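# Guven Thermal Compound, Small Tube

Thermal compound is sold with a lot of graphs. I've read the graphs. We stock one paste, the Guven, and this page says what I think it does and what I think the box only claims it does. 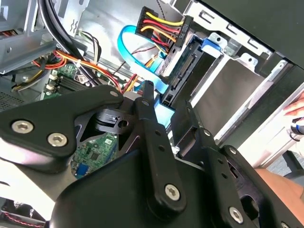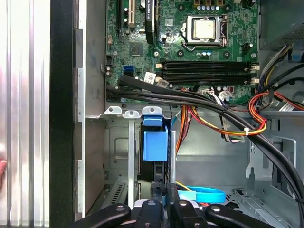
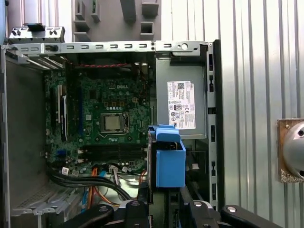
**Delia Valdebenito**

## What it is

A gray paste in a push-plunger tube, with a screw cap and a flat plastic spreader. You put it between a processor and its cooler to fill the tiny gaps in the two metal faces. That's the whole job. Any paste that stays put and doesn't dry to chalk will do most of it.

The box says "up to 100% contact." I wrote to Guven in July and asked how they measured that. They sent me the same brochure I already had, this time as a PDF. Draw your own conclusions about "up to."

## What I'd believe

- It spreads without a fight at room temperature. Cold from the mailbox it's stiff, so let it sit indoors first.
- It wipes off with rubbing alcohol and a lint-free cloth, even after a couple of years under a cooler.
- It doesn't conduct electricity, according to the data sheet. I'd still keep it off the socket contacts. Cleaning paste out of a socket is a rotten way to spend an evening.

## What I wouldn't

The "gaming-grade" sticker. There is no such grade. Guven puts the sticker on some shipments and leaves it off others, and the part number is the same both ways.

The break-in period. The leaflet wants 100 hours of use before you judge the temperatures. I checked mine on day one and again well past that point, and I couldn't tell the readings apart from the weather in my kitchen.

The "lifetime" claim. Whose? If an older office machine has started running its fan hard all day, clean out the dust first. Then look at the paste. A lot of people buy a tube when they needed a vacuum and ten minutes.

## Compared with the others

**Vulow Silver.** Costs three times as much. Comes in a nicer box. If you chase benchmark scores you may see a difference, and I'd like to see it too, so send me your numbers.

**Prerkilel pads.** Cut-to-size pads, no mess, easy to handle. They're fine on chips that don't get very hot. I'd skip them on a main processor. The seller's own chart stops right where it would start to get interesting.

**Lloyd cleaning kit.** Two little bottles and some wipes. It works. So does drugstore rubbing alcohol, the strong kind, and we'd rather you bought that down the street.

## Using it

1. Shut down, unplug, and hold the power button for a few seconds.
2. Take the cooler off with a gentle twist. Don't yank.
3. Clean both faces until the cloth comes away clean.
4. Put a dot the size of a small pea in the middle of the metal lid.
5. Set the cooler straight down and tighten the screws a little at a time, corner to corner.

The spreader in the package is optional. I throw mine in a drawer.

## Returns

Unopened tubes, yes. Opened tubes, only if the paste has separated or the plunger is jammed. "It didn't lower my temperatures like the graph" isn't a defect, though I do sympathize.

Limit 3 tubes per order. One is plenty for most people.

*Page last changed Sun 23 November*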